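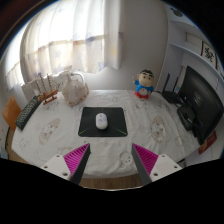 The shared desk, with the mouse on its pad and the model ship at the back.

Desk notes from the second floor
March 2, 2021

The shared desk by the window is back in use, and a few people have asked what the arrangement is now. Vesna Trajkovski and I went over it last week with everyone who uses it, and the following is what we agreed on.

The tablecloth stays. It was put down in December to cover the top, which had been scratched up over the years, and most of us have gotten used to it. It does wrinkle. If you sit down and it has bunched up under your wrists, pull it flat from the back before you start moving the keyboard around. Vesna takes it home to wash every few weeks and brings it back the next morning. Please don't iron it on the desk, which did happen once.

A mouse doesn't track well on the cloth. The pointer jumps when it crosses a fold or a dark part of the print, and over the winter we had several complaints about a broken mouse that worked fine as soon as it was put on something flat. So there is now a black mouse pad with two thin green lines on it, and it belongs to the desk. It should be in the middle when you leave. Left-handed users can move it to the other side, of course, and put it back when they're done.

The keyboard can sit at whatever angle suits you. Boris Milošević likes it turned well off to the left so he has room to write by hand in front of him, and others want it square to the screen. We talked about marking a spot for it with tape and decided against that. Just leave the cord free, and don't stack papers on the keys.

About the mouse itself. We bought a plain one from Tredivus two years ago and the left button gave out last fall. The replacement is Vlasta Dumitrescu's. She had it at home, unused, and offered it to the desk for as long as we want it. It is white with a cartoon print in pastel colors, including a little dark-haired child, and the wheel is easy on the finger. A couple of people thought it looked too much like something for a kid's room.

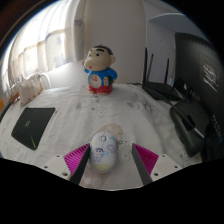

It has been fine for spreadsheets and mail, and Eduardo Fonseca has used it for all the catalog work this year. He entered 1,089 cards in January alone and says his hand feels no worse than it did with the old one. The full catalog stands at 1,448 cards, so he should be finished before the next newsletter. If you need the desk for a long stretch before then, check with him first. He is usually there in the mornings.

When you clean the mouse, use a dry cloth or one that is barely damp. Vlasta asked that we keep alcohol wipes off the shell, as she isn't sure how well the print would hold up. The pad can be wiped with water and a drop of dish soap. Let it dry flat on the windowsill, and don't hang it over the chair – it curls and then takes days to lie down again.

Next, the items that aren't strictly office supplies. The model sailing ship stays on the left, behind the keyboard. Vesna's father built it from a Grgić kit and the rigging is thin, so please lift it by the stand and the hull together if you have to move it. Dust it with a soft brush. Paper towels catch on the lines, and two of them have already been reglued.

The boy clock with the blue top and red bottoms can stay too. It was a raffle prize at the Prunum dinner and has been passed from desk to desk ever since. It doesn't have a fixed place, but keep it toward the back where an elbow won't get it. It loses 8 minutes a week or so and I set it when I think of it. Go by the computer if you have a call to make.

Bags are a different matter. One bag at the back of the desk while you are working is no trouble. Bags left overnight are in the way of the next person, and a lunch left in one over a long weekend is in everybody's way. There are hooks by the door.

The orange chair goes with this desk and shouldn't travel to the meeting room. We paid $553 for the last set of chairs from Mudard, and there won't be money for more this year.

The sign-up sheet is on the side of the file cabinet, with morning and afternoon columns. Write your name where others can read it. If you finish early, cross it out so someone else can sit down. Questions about the sheet go to Vesna, and anything to do with the computer goes to Boris.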